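Most interior doors that stick, rattle or squeak can be put right in an afternoon with tools you already own. The notes below go in the order I use them, starting with the things that cost nothing. They cover ordinary hinged wooden doors inside the house. Front doors, fire doors and sliding doors have their own problems and are left out.

## What to have ready

- A screwdriver that fits your hinge screws properly. A worn tip will chew the slots and then you have a second job.
- A hammer and a large nail, for tapping out hinge pins.
- A pencil and a sheet of plain paper.
- A block plane, or a sanding block with 60 grit and 100 grit paper.
- Wood glue and a few wooden toothpicks or matchsticks with the heads cut off.
- Thin cardboard. A cereal box is the right weight.
- A wedge or a couple of old magazines to hold the door up while the hinges are loose.
- Candle stub or bar of dry soap.

I keep the small items together in a lidded box by the back stairs, because half of these jobs get put off for lack of a matchstick.

## Find out where it binds

Don't plane anything yet. Close the door slowly and look at the gap between door and frame on all sides. On a door that hangs well, the gap is even all the way up, about the thickness of a coin.

Slide the sheet of paper into the gap and move it along. Where it stops, make a light pencil mark on the door. Do the top, then the latch side, then check underneath. Shiny or rubbed spots in the paint tell you the same thing.

What the marks usually mean:

- **Rubbing at the top corner on the latch side.** The top hinge is loose or its screws have lost their grip.
- **Rubbing at the bottom corner on the latch side.** The bottom hinge is loose, or the top one is set too deep.
- **Rubbing along the whole latch side.** Swollen wood or too many coats of paint.
- **Door springs back when nearly closed.** The hinge side is binding, either from paint built up in the corner or from hinges sunk too deep.

Season matters. A door that sticks in August and swings freely in winter has taken up moisture, and if you plane it in August you will have a wide gap by January. I wait for a dry spell and see how much is left to remove. My neighbor Ferenc Illés planed all his upstairs doors in one humid week and has been living with drafts ever since.

## Tighten the hinges first

Open the door and lift gently on the handle. If you feel movement at the hinges, tighten every screw by hand, top hinge first. A power driver makes it easy to strip the hole, so I leave it in the drawer.

If a screw turns and turns without biting:

1. Wedge the bottom of the door so the weight is off the hinges.
2. Take out the loose screw. Work on one hinge at a time.
3. Dip two or three toothpicks in wood glue and push them into the hole until it is packed. Snap them off level with the surface.
4. Let the glue set. An hour is enough to test it, overnight is better.
5. Drive the old screw back in, slowly and straight.

For a heavy door, swap one screw in the top hinge for a longer one that reaches through the frame into the stud behind it. Use the hole closest to the middle of the wall. Turn it until it is snug, then check the gap, then give it another quarter turn if you need it. Go too far and you pull the frame out of line.

## Shim a hinge

When the screws are tight and the door still rubs, the hinge may be sitting too deep in its recess. Cut a piece of cereal box to the size of the hinge leaf. Loosen the leaf on the frame side, slip the cardboard behind it, and screw it back. One layer moves the door a small but visible amount. Two layers are fine. If it needs more than that, look for another cause.

Shimming the bottom hinge lifts the lower corner on the latch side away from the sill. Shimming the top hinge tips the upper corner down. It helps to sketch this before starting, as it is easy to get backward.

## Squeaks

Oil from a can works for a week or two and then collects dust. A longer fix is to clean the pin.

1. Close the door. Start with the bottom hinge and leave the top one for last.
2. Put the nail under the pin and tap it upward until you can pull it out.
3. Wipe the pin with a rag. Rub off rust or black grime with fine steel wool.
4. Coat it thinly with petroleum jelly or candle wax.
5. Drop it back in, tap it home, and open and close the door a few times. Wipe off whatever squeezes out.

Do one pin at a time so the door stays hung. If a pin is bent, a few taps on a hard surface will usually straighten it enough. A slight bend is also how you cure a door that drifts open by itself: lay the pin on concrete, strike it once in the middle, and put it back. The extra friction holds the door where you leave it.

## Latches that won't catch

Rub pencil lead or lipstick on the end of the latch, close the door, and look at the mark it leaves on the strike plate. If the mark is just above or below the opening, check the hinges again before touching the plate, because a sagging door is the usual reason.

A small miss can be filed. Take the plate off, hold it in a vise, and open the hole on the side you need. A bigger miss means moving the plate. Fill the old screw holes with glued toothpicks, trim the recess with a sharp chisel, and screw the plate on in its new place.

A rattle is the opposite problem. The door is latched but has room to move. Stick a small felt pad on the stop where the door touches it, or bend the little tab inside the strike plate slightly toward the door.

## Handles

A lever handle that droops has a tired spring or a loose set screw. The set screw is normally on the underside of the neck and takes a small hex key. Press the lever firmly onto the spindle while you tighten it. On round plates with no visible screws, the cover generally snaps or unscrews to show the fixings behind it. Look for a small notch at the edge and use a thin blade with tape on it so you don't mark the finish.

Clean metal handles with warm water and a drop of dish soap on a cloth. Polish takes off lacquer and some dark finishes, so try it on the back edge first. Wipe the door around the handle at the same time. That patch picks up more grease from hands than the rest of the door put together.

## Panels and moldings

Raised panels collect dust along the bevels, and a wet cloth just pushes it into the corners. Use a dry paintbrush first, working from the top down, then a cloth that is barely damp. A cotton swab gets into tight curves. On clear-finished wood, dry each section as you go.

Panels in solid wood doors are meant to float a little in their frames. If you see a thin unfinished line beside a panel in winter, it has shrunk, and it will close again. Don't fill it with caulk or glue. Touch it up with matching stain on a small brush while the line is showing. Lucía Carrasco, who refinished the doors in our hallway, does this every time she coats a paneled door and lets it dry out for a few days beforehand.

Light wood shows scuffs along the bottom rail. A clean pencil eraser takes off most shoe marks. Try the soft white kind, as pink ones can leave color behind.
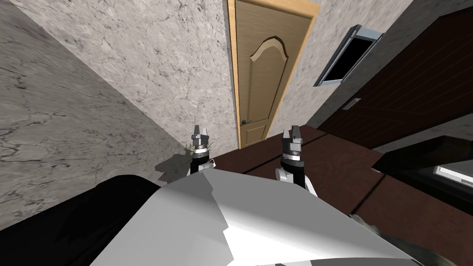

## Planing, if nothing else worked

Take off less than you think you need. Pencil a line down the face of the door to show where to stop.

- For the latch side, you can often work with the door still hanging. Wedge it open firmly.
- For the top, stand on a proper step and plane from the outer corner toward the middle. Planing off the end of the edge splits the wood.
- For the bottom, the door has to come off. Get a second person to hold it while you pull the pins.

If you are sanding, use the 60 grit to remove wood and the 100 grit to smooth it. Keep the block flat and stop often to try the door.

Seal the bare edge the same day with whatever matches the rest of the door. Raw wood takes in damp, and the door will swell right back to where it was. The top and bottom edges are often left bare at the factory, so run a hand mirror over them and seal those as well. For small rubs that don't justify planing, run the candle stub or dry soap along the spot and see if that settles it.

## Once a year

I go around the house on a Sunday in early spring with the screwdriver and a rag. Each door gets its screws checked, its pins wiped and its stops looked over for paint drips. Closets get skipped unless they have been complaining. The bathroom door gets a second look in the fall, and its bottom edge gets another coat of varnish if the old one feels rough.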